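Firneck Under-Cabinet Light, Owner's Guide, Trendham edition
Section 5: Mounting, dimming and color setting

Read this section before you peel the backing off anything. The leaflet in the box promises a ten-minute job. Ruth Entwistle and Edin Živković, who rewrote this guide, have yet to see one go that fast, and most of the returned kits they opened had been mounted first and tested second.

What you need

Light bar, 52 inches
Driver, part 767
Mounting clips and screws (five of each)
Tape measure, pencil, small Phillips screwdriver
Rubbing alcohol and a clean rag

The adhesive strip is also in the box. It is sold as a permanent fix. Treat it as a third hand while you put in the clips.

5.1 Test on the counter first

1. Lay the bar face up along the work surface. Leave the protective film on.
2. Connect the bar to the driver. The plug only fits one way; if you are pushing hard, turn it over.
3. Plug the driver into the wall outlet and press the button once.
4. Leave the light on for an hour. A faulty bar tends to show itself in that time, with a flicker or a dark patch near one end.
5. Unplug the driver before going on.

CAUTION: Do not cut the bar. The Tomić bars sold for the same driver have cut marks and this one doesn't, whatever the store display says.

5.2 Choose a color setting

The bar ships at 4,000 K, which the leaflet calls "true daylight." It is a middling white and daylight changes all day, so take the name lightly. What you should care about is how your own surfaces look under it.

1. Wait until after dark and turn off the other lights.
2. Have someone hold the bar under the cabinet, or use the adhesive strip for a few minutes.
3. Press and hold the button to step through the settings. Stop at each one long enough to let your eyes settle.
4. Check the pale surfaces first. White tops pick up a tint sooner than wood does, and the two can disagree when they sit side by side.
5. Put something small and dark at the back of the counter. If you have to lean in to make it out, the bar is too dim or mounted too far forward.

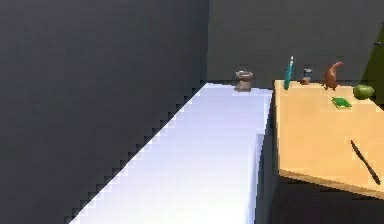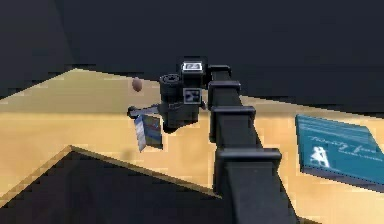
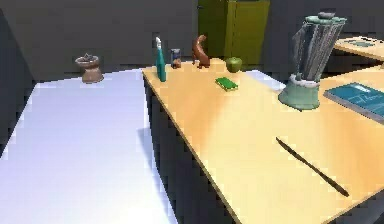 First and third pictures: a white surface next to a wooden table.

Note: The Nusimby phone app offers to pick a setting for you from a snapshot. We tried it twice in the same kitchen on a Wednesday evening and got two different answers. Use your eyes.

5.3 Mount the bar

1. Wipe the underside of the cabinet with alcohol. Let it dry.
2. Mark a line two inches behind the front lip. The leaflet shows the bar against the wall, which lights the backsplash nicely and leaves you chopping in your own shadow.
3. Hold a clip against the line at each end and mark the screw holes. Space the other three evenly between them.
4. Check the thickness of the cabinet floor. If the screws would come through, buy shorter ones.
5. Screw in the clips, then press the bar up until each clip snaps.
6. Peel off the film.

CAUTION: Keep the driver away from the sink and the stove. The "splash resistant" label applies to the bar alone.

5.4 If it does not work

No light: check the outlet with a lamp you know is good. Then reseat the plug at the driver end.

Flicker when dimmed: the wall switch is probably a dimmer. Move the driver to an ordinary outlet and dim with the button.

Buzzing: a faint hum at the lowest setting is common, and the leaflet's "silent" is generous. A buzz you can hear from the next room is a fault. Unplug the driver and ask for a replacement.

Setting lost after a power cut: the memory feature works on drivers made from April on. Older ones go back to the factory setting, and resetting them by hand is the only cure we know of.

Continue to Section 6 for joining two bars.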